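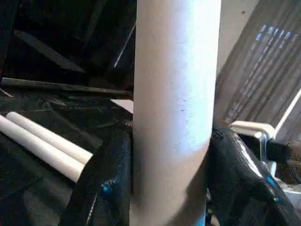 Page last changed: April, 9 am

Refillable cleaning tablets: worth the fuss?

Zernen says one of its tablets replaces a full bottle of bathroom spray. I tried 2 boxes and remain unconvinced. The tablets took ages to dissolve and the mix left streaks on my mirror – plain vinegar did better. Brorex costs less, but its "1000 sprays" claim depends on how hard you squeeze. Akosua Issahaku swears by hers and has bought five more boxes. I'd wait for a sale, or keep refilling from the big bottle at Mahama, where they still let you bring your own.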